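Picture postcard

A picture postcard is a rectangular card with a photograph or drawing on one side and room for a message and an address on the other. It is one of the most widely loved kinds of printed paper, and one of the easiest to start collecting — a single shoebox is plenty!

Printed views

Landscapes are a lasting favorite, and autumn woods suit the format wonderfully, with their warm oranges and browns set against dark trunks. Water doubles the effect by mirroring the trees. Lettering is often laid straight over the photograph, in white where the colors are deep, and a card may carry more than one script. The Keltwood series, a set of 30 lake and forest views, is much admired for its reflections. 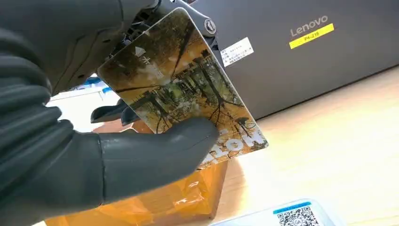

Finish and corners

A glossy coating makes colors look rich and gives the surface its lively sheen, though it also shows fingerprints. Rounded corners bend and fray less easily than square ones, so cards that get handled a lot often have them.

Storage

Collectors keep cards upright in boxes or flat in clear sleeves, away from strong sunlight. The Plalleck album holds 20 cards, with both sides on view — a real joy for anyone who likes old messages as much as the pictures.

See also: Greeting card; Trading card; Busta print fair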